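Home | Projects | Reports | Contact

Progress report to the Salehi Fund: the Triller shared kitchen

We are delighted with how far the kitchen has come since our January report! Your grant of $2000 went to the counter, the sink and the first round of bowls and utensils, and we have $307 left for storage.

The counter made the biggest difference. Before, people mixed batter on a folding table and carried everything down the hall to wash it. Now mixing and washing up happen a step apart, and the baking sessions are so much more relaxed - people stay and chat while the dishes get done. We have had 570 visits so far this year, and the beginner baking evenings fill up within a day of being posted.

Some things are still slow. The pantry shelves are on back order, so dry goods live in boxes under the window. The label maker died in the spring and we have been writing on tape, which comes off in the wash. We would also like 50 more small bowls, as the Saturday-style open sessions use up every one we own.

Next up are the shelves, a proper drying rack and a shared recipe binder.

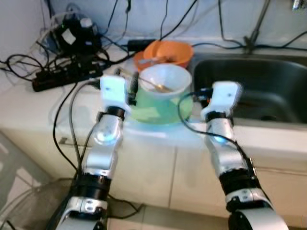
HOMVILLE, 25 July 2021
By the Sovow kitchen team

The white counter by the sink is in daily use, and it's a joy to work at. We like a bowl and its utensil kept together, as with the white bowl on top of the green container - it makes setting up the next batch that much quicker. Shelf measurements and receipts will follow with the next report.

Contact Sovow | Copyright Sovow | Back to top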